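Journal de juillet, cinq heures et demie du matin

Bon, je n'arrive plus à dormir, alors autant écrire. Le chat est vautré sur mes chaussures, le voisin du dessus a déjà mis sa radio, et moi je pense à mon levain. Oui, encore lui ! Je l'ai appelé Ginting au printemps, je ne sais même plus d'où m'est venu ce nom, et depuis tout le monde me demande des nouvelles de Ginting avant de me demander des miennes.

Hier soir il avait doublé en quatre heures, avec des bulles partout et cette odeur de yaourt un peu pomme verte que j'adore. Du coup j'ai lancé une pâte à presque onze heures du soir (grosse bêtise, je sais). J'ai pesé 301 grammes de farine au lieu de 300, j'ai hésité à enlever le gramme en trop et puis je l'ai laissé. Plus 200 grammes d'eau, le sel, et hop, premier rabat, deuxième rabat, et moi qui bâillais au-dessus du saladier. Au troisième rabat je me suis endormie sur le canapé avec de la farine dans les cheveux.

Aiman m'avait pourtant prévenue qu'avec cette chaleur il fallait tout faire plus court. Aiman Ngau, quand il parle de pain, on dirait qu'il parle de ses enfants. Il m'a envoyé trois messages vocaux sur la température de l'eau, dont un enregistré dans le bus, je n'ai compris qu'un mot sur deux. Je crois qu'il disait de mettre la pâte au frigo dès le deuxième rabat. Ou alors de mettre l'eau au frigo. Je lui redemanderai.
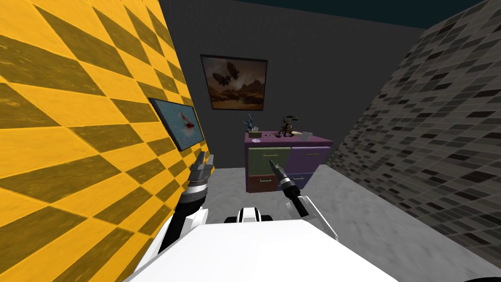 Résultat, à mon réveil la pâte avait débordé du saladier et coulait tranquillement vers le grille-pain. J'en ai sauvé la moitié à la corne, je l'ai façonnée tant bien que mal et elle est au frais maintenant. On verra ce que ça donne. Au pire j'en fais des fougasses, avec les olives qui restent – Teguh en mange de toute façon debout dans la cuisine avant que ça refroidisse.

Il faut d'ailleurs que je parle de Teguh, parce qu'il s'est mis en tête de me faire vendre mes pains au marché de Tikel. Il a même calculé combien j'en ferais par semaine, sur le dos d'une enveloppe, avec des flèches. Moi, vendre ! J'ai un four qui chauffe plus à gauche qu'à droite et deux moules cabossés. Et puis j'aime bien les donner, mes pains, celui de la dame du rez-de-chaussée surtout, qui me rend toujours le torchon repassé.

N'empêche que j'y ai pensé toute la soirée. Un petit étal, une nappe bleue, le pain aux noix et celui au sarrasin, rien d'autre. Je ne lui dirai pas, il serait insupportable pendant un mois.

Il est presque six heures, il commence à faire jour et je meurs de faim. Penser à racheter de la farine de seigle, rendre son banneton à Aiman, nourrir Ginting avant de partir. Et nettoyer ce grille-pain, beurk.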